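Sellow's evening drawing class goes online, and the sign-up list is huge

Last updated: 27 July 2020

If you've been trying to get into the Flillance computer drawing class, I have good news and slightly annoying news. The good news is that it's coming back for the fall, completely online, and still free for anybody with a Sellow library card. The annoying news is that 1158 people have already put their names down. I'm one of them, so I'm only making the line longer by writing this.

For anyone new in town, Flillance is the night school above the old shoe store on Lau Street. It does bookkeeping, Spanish, a very popular bread class, and for the last few years a beginners' course in 3D drawing. You start with a cube and a ball, you learn how to put a light in the room, and by the end you've made a picture of something that doesn't exist anywhere. I took the first half of it back in January and got as far as a teapot that looked more like a boot. Then the building shut in the spring and that was the end of my teapot.

I called Vaida Žukauskas, who teaches the class, and we ended up talking for most of my lunch hour. She told me she'd been against going online at first. Half the fun, she said, was walking up behind somebody and seeing they'd put the sun inside the house by mistake (I did this). But so many old students wrote to ask about it that she spent June recording short lessons in her spare bedroom, and now she likes it enough that she wants to keep them even when the classroom opens up again.

The course runs for six weeks. There are two live sessions a week, one in the early evening and the same one again later on for people with kids to put to bed, so you only need to make one of them. Everything else you can do whenever you like. You don't have to buy any software, and Vaida says a regular home computer is fine as long as you don't mind waiting a bit for the finished picture to come up — mine takes long enough that I can go and fold the towels.
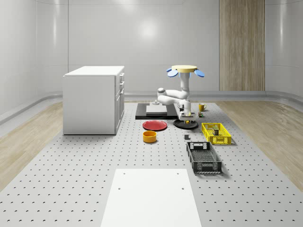 Computer-rendered scene with a perforated platform and wood-grain flooring on both sides.

What I really wanted to know was how they're going to fit everybody in, and the answer is that they can't, at least in the fall. The live sessions will be kept small so people can ask questions. The recorded lessons are another story! Those will be open to everybody on the list from the first night, and you can work through them on your own and send in your pictures for the class page. If you'd like a live seat later, you just stay on the list and they'll work their way down it.

Money has been the other worry. The county paid for the classroom but not for any online stuff, so the Dullis Fund stepped in with $1,388 to cover the video account and a decent microphone. Vaida was pretty happy about the microphone. Apparently her early recordings had a lot of the neighbor's dog in them, and she had to do the whole lesson on shadows over again.

I also asked what beginners get stuck on, mostly so I could feel better about my boot. Floors, she said. People spend hours on a chair or a lamp and then stand it on a flat gray nothing, and it looks like it's floating. So there's now a full lesson just on floors — wood grain, tile, carpet, how big to make the pattern so a plank looks like a plank. I'm looking forward to that one more than I thought I'd ever look forward to a lesson about floors.

The Spanish and bookkeeping classes are going online too, and you can sign up for those on the same form. The bread class is still on hold. I asked twice.

To get on the list, call the front desk at the library or fill in the form on the Flillance website. Have your card number handy. If your card ran out while the library was closed, it still counts, and the desk can renew it over the phone while you wait. Already on the list from before the shutdown? You keep your place, but they'd like you to check that they have your right email address.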